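11 December 2019

Table day. I had put it off since the shelves went up, and the top was due for a proper going-over before the Heren order gets laid out on it. Cleared it after breakfast: both trays, the lamp, the paper cutter, the box of offcuts and the stack of Marras catalogs that has been sitting at one end since fall. All of it went to the hall floor, where it will be in the way until tomorrow.

Procedure, so I can repeat it in January. Dry cloth first, to lift dust and grit before any liquid goes on. Then 500 ml of warm water with a teaspoon of dish soap, wrung out hard, working from the wall side toward the front in straight passes. Second cloth, plain water. Third cloth, dry. The rounded corners collect a gray line of old soap where the top turns down, and a cloth alone does not shift it. A soft toothbrush does. Time for the whole top: 25 minutes, including one change of water.

Most of the surface came up even. Coffee ring gone. Pencil gone, except one ruled line that needed an eraser before the cloth. Glue from the label job came off with a plastic scraper held nearly flat – any steeper and it chatters. The left half is another matter. Three small marks there did not respond to soap, and I went over them twice.

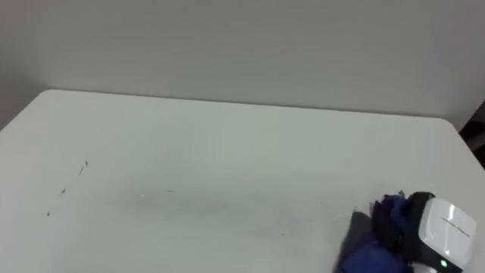 Table top with the three marks on the left half, running on a diagonal.

I am not certain what they are. The longest has a small hook at one end, which made me think of a pen catching as it was pulled across. The other two are just specks. Candidates: ink, a scuff from the base of the cutter, or something dark pressed into the finish when I was trimming mats. Ran a fingernail over the long one and could not feel an edge, so I doubt it is a scratch.

Parvaneh Nikzad called at lunch about the mats and I asked her. She uses Zistomar on her own bench, on a damp pad, light pressure, no circles. I have the bottle (300 ml, most of it left) but have never tried it on this top, and the finish is matte. A polished spot on a matte surface would bother me more than the marks do. Plan: test on the underside first, wipe off, let it dry overnight, check it by daylight from a low angle. If there is no change in sheen, one pass on the smallest speck, then stop and look again.

Checked level while the top was clear. Fine along the length. Across the width it drops slightly to the front, as before, and a folded piece of 200 g card under each front foot corrects it. The old card had compressed, so I replaced both pieces and wrote the date on them.

Gap behind the table is still too narrow for the vacuum nozzle. Used the long brush. Recovered two bulldog clips and the cap of the good marker.

Heren confirmed delivery for the morning. Total with the backing board comes to 3,640, and the Clisis frames are on a separate invoice, not yet received. Everything stays in the hall until the sheets are counted. New cloths needed, and felt pads for the lamp base.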